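Clovine block pictures: the gallery

Hi, and welcome to the messy corner of the site! I've been collecting demonstrations for our block-pushing model since January, and Eleni Vidmar keeps telling me I should put more of it online, so I finally sat down on September 17, 2025 and did it. The short version: one of us steers the arm, we say out loud what we're trying to do ("push the green star over to the blue cube"), and all of it gets saved as one episode. Then we muddle up the blocks and go again. We have 279 episodes that I'm happy with and 33 more that I still need to watch.

The sentences turned out to be much harder than the steering! Kobe Van Hecke says "nudge" for everything, and I say "scoot," and Lumturie Stoyanova writes these lovely long instructions with two commas in them. We decided to keep all of it. People don't talk alike, and I'd love the model to cope with that. What we do throw out is any episode where the words and the push don't match, like when you say left and go right (me, constantly, after lunch).

A session is 4 people at most, and we swap drivers every half hour or so, or sooner if somebody starts getting sloppy. Everything goes into Memex at the end of the day, where Nélida Zúñiga checks the labels. She's on vacation, so be nice if you spot a typo in one.

On to the gallery. Click for the big version.

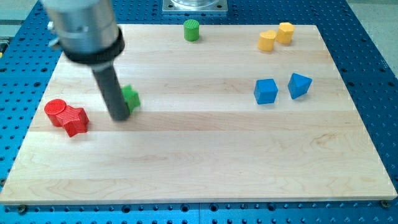
Page last changed: September 17, 2025

Fingertip down by the green star, with plenty of bare maple to push into. I like layouts like this one, where the reds, yellows and blues are sitting with their own color and the two greens are far apart. "Bring the greens together" is such a nice easy thing to say, and it makes for a good long push across the board. The red star snuggled up to its cylinder is my favorite, and also the one I'd least like to be asked to separate.

More to come once I've been through those 33. If you'd like the episode list, write to me or to Eleni and we'll send it over.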